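# Ralska Match Kit Bag, 95 litre

I've been running the kit room at a school for longer than I care to admit, and in that time I've worn out more team bags than I've had hot dinners. The zips go first, then the handles, then the bottom drops out in a wet car park with a full set of rugby shirts inside. So when we started stocking the Ralska I was a bit sniffy about it, and I ended up buying two for myself.

It holds 95 litres, which in my hands means a full set of match shirts, shorts, socks and the odds and ends that always get thrown in at the last minute (someone's gumshield, half a roll of tape, the captain's armband). The main zip runs the whole length and opens flat, so you can find the number 12 shirt without tipping everything on the changing room floor.

## What I like

The base is the best bit. It's a stiff, wipe-clean panel that lifts out, and you can hose it down after a muddy Saturday and put it back in the next morning. The end pocket is vented and takes boots. There's a clear window on the lid for a team card - sounds like nothing, but when you've got the under-13s and under-14s travelling on the same coach you'll be glad of it!
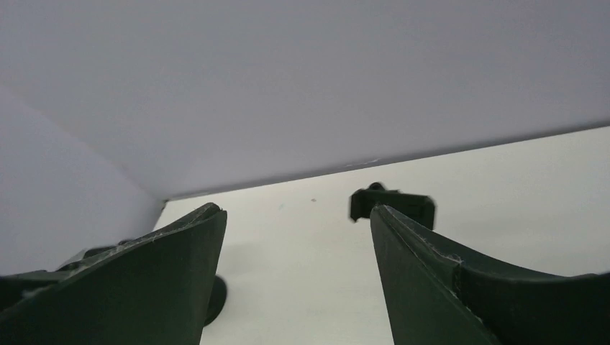 *Dark green, with some pale scuffs and scratches.*

Valentin Ciobanu, who coaches our hockey side, took one on the December tour to Sarnberg and it went in and out of the coach hold every day for a week. He's asked to keep it, so I suppose that's a review.

## What I'd change

The shoulder strap could do with more padding. With a full load in I use the end handles and get a second pair of hands. I'd also like a second inside pocket for keys and phones, because one fills up fast on match days.

## Sizes and prices

| Bag | Capacity | Price |
|---|---|---|
| Ralska Match | 95 litres | £78 |
| Spare base panel | - | £12 |

Name and crest printing is done for us by Bratu and adds a few days to your order. Send the artwork as big as you've got it, please - tiny logos copied off the school website come out fuzzy and then we all have to start again.

If you want to try one for size first, we keep a sample at the Gurkeck shop. Bring your own kit along and fill it up, I really don't mind. Guarantee is 2 years on zips and stitching, and you'll need your order number to claim.

*Prices checked April 2026.*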